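Losto Bridge Kit – Classroom Set

Grades 4 to 8 | Two teams per box | Updated Feb 5, 2021

The Losto Bridge Kit gives a class everything it needs to design, build and load-test a model bridge in one afternoon. Poppy Blackburn drew up the first version for an after-school engineering club, cutting all the beams herself with a hand saw, and the kit still has that feel to it. Kids open the box, spread the parts out and start arguing about triangles within minutes. We love that!

What's in the box

700 beams in four lengths
Connector plates and pins (a spare bag is included)
2 road decks
2 loading buckets with hooks
Girder cards showing beam, arch, truss and suspension bridges
Teacher guide with a blank budget sheet

How a session runs

Each team gets a river to cross and a budget to spend. Beams cost money, pins cost money, and long beams cost a lot more than short ones, so there's plenty of sketching before anyone reaches for the parts. The guide suggests 20 minutes of drawing first. Most groups want to skip it, and most groups come back to it after their first deck sags in the middle.

Then comes the loading. Hang the bucket from the center of the deck and add weight a little at a time. Write down what the bridge held, what it cost and where it gave way. A well-braced truss built from this kit can carry up to 2,000 grams, and the cheer when a team gets there is something to hear. Keep feet well back from under the bucket.

Beatrice Kaijage teaches sixth grade and has been running the kit with her classes for a while now. She wrote the extension pages at the back of the guide, including a lovely one where teams swap bridges halfway through and have to finish each other's work from the drawings alone. She tells us the drawings get much neater the second time.

Fits with the Purkier baseplates

The deck ends clip straight onto Purkier baseplates, old or new style. If you have the Unus tower set, the plates and pins are the same size, so you can mix parts and build taller piers. Sorting them again afterward is another story – the Unus pins are a touch darker, which helps. 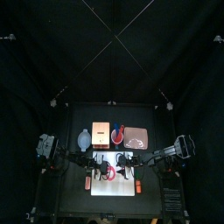
Gaps between supports can be set anywhere from 12 to 24 inches. Start younger students at the short end. Eighth graders will want the full span right away, and they should have it, with the tighter budget from page 9 of the guide.

Care and storage

Wipe beams with a damp cloth and let them dry flat. Don't leave the box on a radiator or in a hot car, as the longest beams can bow. Pins that have gone loose can be replaced from the spare bag, and refill bags are sold separately.

Ordering

Single boxes ship flat. School orders can be placed by purchase order through the Blackburn office. The next print of the guide is due in April, and anyone who has the current one will get the new pages free by email.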